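Alte Rechner, neuer Platz: Der Geltero-Tauschtag kommt wieder

Ich geb's zu, ich hab mich seit Wochen auf diese Nachricht gefreut! Der Tauschtag im Geltero läuft auch dieses Jahr, und zwar im Juli, gleich in der großen Halle hinten am Hof. Letztes Mal kamen 401 Leute, da war's am Kuchenstand echt eng (ich hab trotzdem zwei Stück Streusel erwischt). Diesmal gibt es 25 Tische mehr. 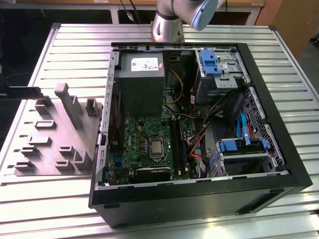 Offener Desktop-PC, auf der Seite liegend

Mitbringen könnt ihr fast alles, was noch läuft: Rechner, Radios, Lampen, Bücher. Nur Möbel bleiben bitte daheim - die wollte beim letzten Mal keiner wieder mitnehmen. Den Kaffee macht wieder das Café Brakano, und ich hoffe sehr auf die Zimtschnecken.

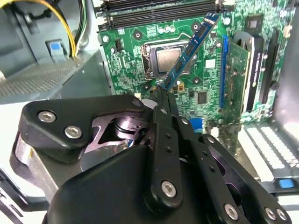 Zuletzt geändert: 7. Februar 2026

Wer einen Tisch möchte, meldet sich im Laden Vola an der Theke. Eine Liste für Speicherriegel und andere Kleinteile hängt dort auch schon, ich steh selber drauf. Der Eintritt ist frei, Parkplätze gibt's 200.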